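4.2 The open day

We ran the two-arm table for visitors in March 2022, with Birthe Ragnarsson talking and me hovering near the stop button. Almost 400 people came through Fumdale, and most of them wanted to know about the fingers – the orange ribbed ones – before they asked a single thing about our planner!
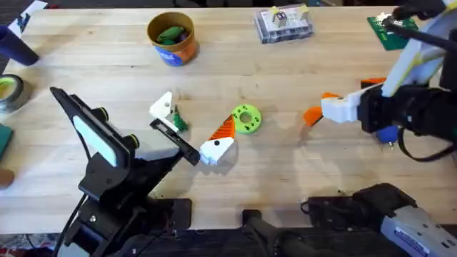
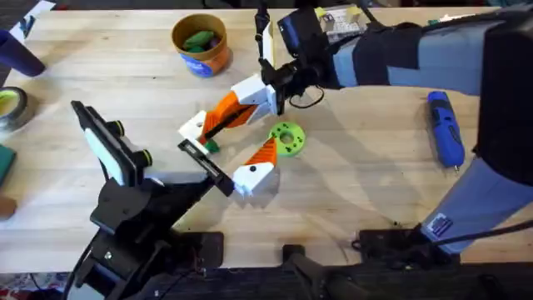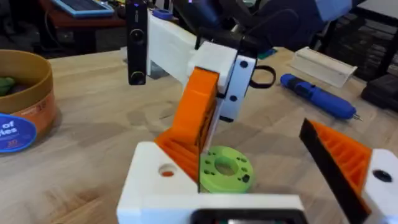

Figure 3. Two-arm table at Fumdale, with the lime-green disc lying on the wood.

Ditte Lund kept a notebook of the questions (I wish I'd thought of it). Speed came up a lot, and so did price, which I dodged. We went back through her notes in October and used two of them to rewrite the task list in Section 5.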